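About Brotico Crawl Space and Moisture Control

Brotico inspects, dries and seals crawl spaces, basements and slab edges for homes, small apartment buildings and light commercial sites. The company was started by Wilma Chisholm, a former building inspector, and works out of a shop in Furnham with a second yard in Kinwood.

Every job starts with a written survey. A technician records wood moisture content, relative humidity, drainage grade and vent condition. Readings are taken at fixed points so that the follow-up visit can be compared with the first. The standard survey covers up to 300 square feet per reading point. Larger sites are quoted separately. 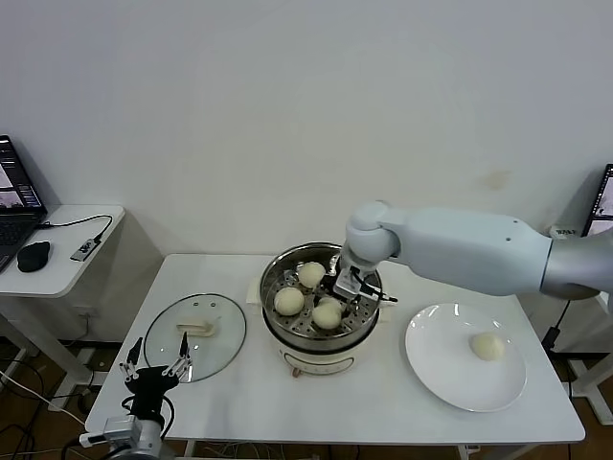
Commercial kitchens make up a growing share of our work. Steam equipment adds water vapor to a room all day, and that vapor moves into wall cavities and down through floor openings. Even a small source counts, such as an electric cooker with a steamer basket of buns on a table set against a plain wall. We log the load from each appliance, check the wall behind it with a pin meter, and size the exhaust and dehumidifier to match.

Sealed crawl spaces carry a 3-year warranty on liner seams and wall fasteners. Dehumidifiers are covered by their makers. The warranty transfers to a new owner on written notice.

The Honorato office handles property managers and multi-building contracts. Survey requests go to the Furnham shop, Suite 444. Reports are sent out each Thursday.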